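I gave up on matching dishes in January, and I'm never going back. We had a full set for years (a wedding gift, 900 miles in the back of a hatchback, barely a chip!) and I spent far too much energy guarding it. No dishwasher for the good bowls. No lending a plate to the neighbors with pie on it. Who lives like that?

Now the cupboard is a jumble and I love it. Everybody in the house has a favorite mug, and guests pick one too, which tells you more about them than an hour of small talk. The blue one always goes early, especially in fall when the squash comes out and people start wanting cocoa.

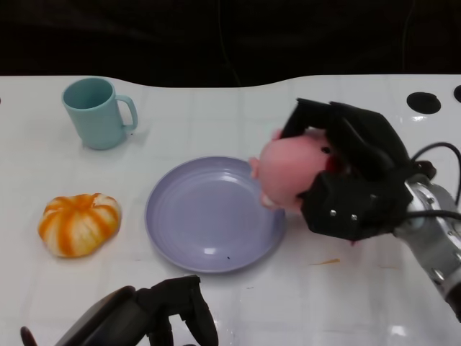

Kirsty Harawira wrote to me that a set is a kindness to guests, because no one gets stuck with the ugly cup. I've chewed on that for a while, and she's got a point about big dinners. When my mother-in-law comes I do dig out four plates that match.

But for a plain old weeknight? Give me the odd ones. I dropped a bowl last week and just swept it up and went back to my soup, and the old me would have been online till midnight hunting for a replacement.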